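The Bed Is the Best Table in the House

By Yuzuki Aoki
October 5, 2022

I folded laundry on the couch for years. Before that it was the top of the dryer in a basement in Tronmont, where the light came from one bulb and every second sock went down the back. Then last February I moved into a one-bedroom on Wynne Street with no couch at all, and I started dumping everything on the bed. I have never gone back!

A bed gives you room. You can lay a shirt out with both sleeves wide, walk around it, smooth it with your whole forearm and still have space for the finished pile up by the headboard. Try that on an ironing board. It's also soft, so buttons don't clack and nothing slides off while you hunt for the other half of a pair.

The first rule is a bare bed. Pull off the comforter and the throw pillows, get down to the fitted sheet, and go over it once with your palms. I like a white sheet for this (mine cost 18 dollars at Platier and has outlived two nicer ones) and I love how a colored shirt stands out on it. Every crease shows up, and so does every stain you swore you'd treated.

Then comes the part I enjoy most, which is the very start. A shirt fresh out of the basket is a mess of twists, one sleeve up in the air, the hem hanging over the side of the mattress. Don't fight it. Take one good pinch of fabric, lift, and let the weight of the cotton do the sorting. Shoulders have a way of turning up once the rest of the shirt is hanging down.

Blue cotton is my favorite thing to practice on. It wrinkles if you look at it wrong, but it also takes a fold beautifully, and the tag gives you a landmark when you've lost track of which end is which.

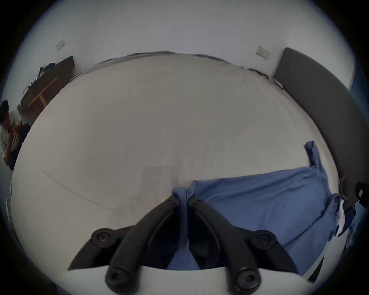 Getting it flat

Once you've found the shoulders, lay the shirt face down and pull gently at the side seams, working from the armpits to the hem. Button the top button and one in the middle. I used to do all of them, and with 13 shirts in a load that got old fast.

Fold one side in to the middle of the back, bring the sleeve down along it, and do the same on the other side. Fold up from the hem in thirds. My aunt does it in halves and her drawers look great too, so go with whatever fits your shelf.

Where it goes next

I stack as I go and carry everything to the dresser in one trip. For a while I had my eye on a Dreketti folding table, a gorgeous thing with a price tag of 225 dollars, and I even measured the hallway for it. The bed was already there, though — made, clean and waiting at the right end of the apartment.

Socks still go on the floor. I'm working on it.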